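Notes for week 5 – writing about a room (handout to go with the lecture)

Hi all. Yulan Lei asked me to type these up because the board was a mess by the end, so apologies if some of it sounds like me talking. It mostly is. Bring it with you next time, we'll use the exercises.

## Where we left off

Last week was people. You all wrote me a person at a bus stop, and I read every one of them (I liked the man eating soup with a fork!). What I noticed, though, was how many of you put your person in front of nothing at all. The bus stop had no bench, no weather, no gum on the ground. So this week it's places, and I want to start with indoor ones because they're harder than they look.

Most of us describe a room the way a real estate listing does. Four walls, a window, a couch, a rug. It's all correct and I've forgotten it before I get to the end of the line. The trouble is that a list like that has no one in it. Somebody has to be standing somewhere, in some sort of mood, wanting something, and then the room starts to sort itself out.

Try this on your own kitchen tonight. Write it once as a person who is late for work. Then write it again as a person who has just been told they can't live there anymore. Same kitchen, same fridge, but I promise you the second person sees the dent in the door frame and the first one only sees where the keys aren't.

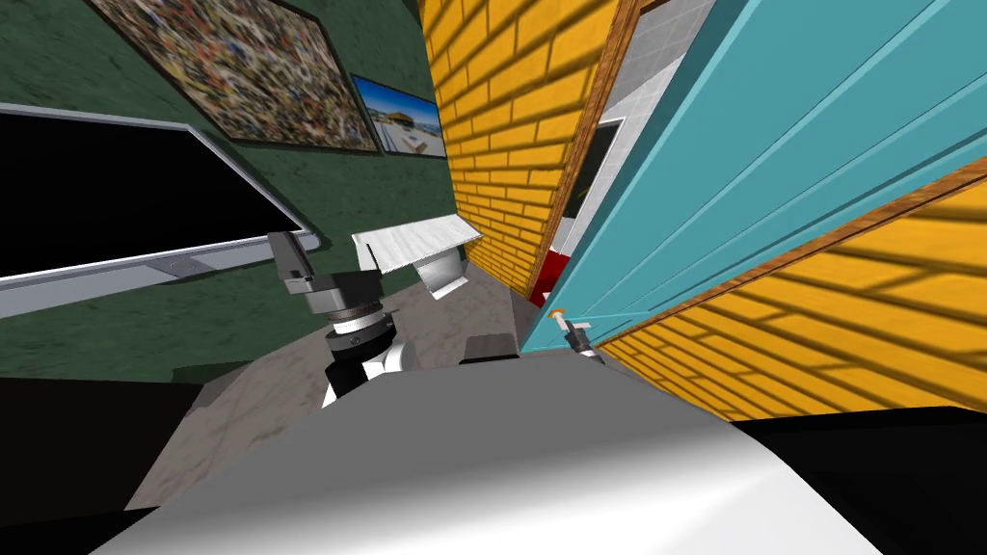

*Fig. 1. A room at a slant, with a television in it.*

## Level and not level

I stole this bit from Hanyu Jiang, who taught the course before me and used to make everyone lie on the floor. I won't make you do that (the carpet in 505 is awful), but the idea is good. Sentences have a tilt to them. A calm, level sentence puts the big thing first, then the smaller thing, then the detail, and the reader walks in politely behind it. A tilted one throws you the detail first and lets you work out the rest on your own.

Level: "The room was long and narrow, with a bed at the far end and a lamp beside it."

Tilted: "A lamp, still on. The bed. He'd got as far as the bed, then."

Neither is better. If you tilt everything, your reader gets seasick by page two. What I'd like you to look for in your drafts is the place where your character's balance goes – bad news, a fever, a stranger's voice in the hall – and check whether the sentences went with them. In most of the drafts I've seen, they didn't. The character faints and the prose just keeps on strolling.

Reading for this part is the opening of *The Gerklow House*, up to where the sister comes downstairs. It's in the course pack. Mark every sentence where a piece of furniture shows up before the person does.

## Getting in too close

We ran out of time for this in class, so read it slowly.

When you were small you knew your home from underneath. You knew the undersides of things, the back of the couch, the corner where the wall didn't quite meet the floor. Grown-up writers forget all that and describe everything from about five and a half feet up. If you want a room to feel lived in, go in close and stay there longer than is comfortable.
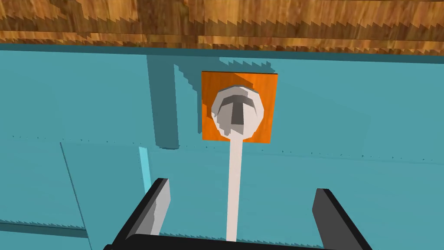

*Fig. 2. Close in: wood grain above, teal below.*

Two things go wrong when people try this. The first is that they get close and then panic and explain ("it was, of course, the dining table"). Leave it! Let the reader sit with the strange bit for a line or two. The second is that they fall in love with it and we get a whole page of one floorboard. I've done this myself. My first novel had 568 words on a radiator, and my editor at Brarnero drew a single line through the lot, and she was right.

## Color and the lazy adjective

Color is the first thing most of us reach for and usually we grab the nearest one. Red door, white wall, brown table. There's nothing wrong with a plain color word, and I'd take "green" over "verdant" any day of the week, but see if you can give it some company. Put it next to another surface and let them rub against each other a bit. In Fig. 3 you have dark brown wood next to deep green, and the green has thin pale veins all through it, and for me the veins are what you'd write down. "Green" gets you to the right paint chip. "Green, with cracks of something paler" gets you a place where a story could happen.

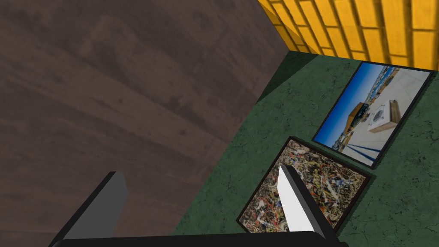

Verbs do more for a room than adjectives ever will, and this is the bit I'd underline if I were you. Ask what each thing is doing. Curtains hang, fine, but they can also sulk or drag. Shadows are handy here as they're always up to something: there's a darker patch of green in the corner by the wood where one falls, and you could have it pool, or hide, or wait. Pick one verb, mind you. Over three in a sentence and it turns into a cartoon.

## For next time

- Your two kitchens, one page each. Don't tell us which is which, we'll guess.
- The Gerklow reading, marked up.
- One object from a room you no longer live in, seen from closer than you'd normally stand. Half a page, no explaining what it is.

If you missed the sign-up sheet for the Stuvton reading night in March, there were still spaces last I looked, so come and find me after class. And whoever left the blue notebook on the back row, I have it. I only read the first page, and I'd like to know what happens to the aunt.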